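Melaniia Kravets has read the relief fund's terms three times, and she still can't say who holds the money.

The appeal on Flusta, set up in April for tenants burned out of the Pravik apartments, has taken in 3,090 donations. "Verified by whom?" Kravets asked. She ran charity audits for the state before she retired. "They put a green check mark on a page. A check mark doesn't open the books." 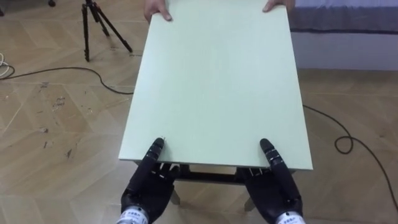
Flusta's spokesman, Koen Kuipers, told me every organizer "goes through a review." I asked what the review covers. Identity, he said, and a bank account. Does anyone look at where the money goes afterward? "We respond to complaints."

Kravets laughed when I read her that. By her tally, roughly 25 households have been paid. "There were 100 on the list," she said. "Maybe there's a good reason. I'd like to see it in writing." 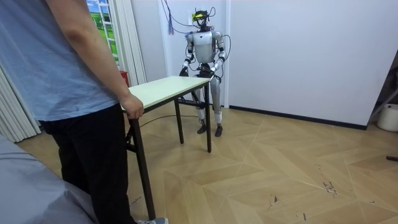

A person in a light blue T-shirt, one hand on the corner of a small table.

She has asked the attorney general's office to request the records. So far she has a form letter.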